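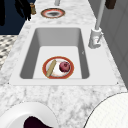 Gallery > Kitchen runs

Welcome to the washing-up pages! Myroslav Kravchuk and I have been collecting examples in our simulated kitchen since April, and the Purkthorpe set now stands at 712 episodes. We're hoping for 4,000 before we train on the lot, so there's plenty more sink to come.

One plate down in the basin with two bits of food on it, and a second red-rimmed plate further along the marble. I love this layout. The arm has to cope with the deep sides of the sink and a tall tap at the corner, and whoever is driving has to think about the wrist long before getting anywhere near a rim.
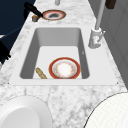

Getting the tip right up to a plate that's lying flat is the bit we practise most. Myroslav comes in low and slow from the far side, I tend to come down from above, and we keep both styles because the learner seems to do better with the mixture. Scruffy runs stay in too, as long as the plate ends up where it should.

Of the episodes so far, 635 are labelled and ready to share with our friends at Maltham, who are trying the same tasks on a different arm. The next batch, Gatholm, has 3 new counter layouts and a much narrower sink. I can't wait to have a go at it!

Page updated November 17, 2018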